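Wer einem Roboter das Aufräumen beibringen will, sollte sich freuen, wenn eine Aufnahme langweilig aussieht. Ich meine das ernst! In Kirnel haben wir am Dienstag 54 Durchgänge eingespielt, und meine liebsten sind die, in denen kaum etwas passiert: ein Stück Boden, eine Wand, der Arm auf dem Weg irgendwohin.

Jessie Cruickshank sieht das anders. Sie würde jede Sekunde wegschneiden, in der nicht gegriffen wird, und Rechenzeit spart das natürlich auch. Aber ein lernendes System muss doch wissen, wie die Welt zwischen zwei Griffen aussieht – auch dann, wenn die Handgelenkkamera vor allem weiße Wand zeigt und davor etwas Gelbes verschwimmt.

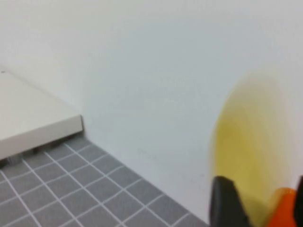
Genau diese Übergänge fehlten in unserem ersten Satz, 1000 blitzsaubere Beispiele, alle sorgfältig zurechtgeschnitten. Das Modell griff wunderbar zu und wusste danach nicht, wohin mit sich. Mit 70 ungekürzten Durchgängen dazu fuhr der Arm plötzlich ruhig weiter, und Rory Dalgleish hat vor Freude den halben Flur zusammengerufen.

Also bitte: lasst die Aufnahme laufen, auch beim Zögern, auch beim Umweg! Sortieren kann man später noch – was nie aufgezeichnet wurde, bekommt man nicht zurück.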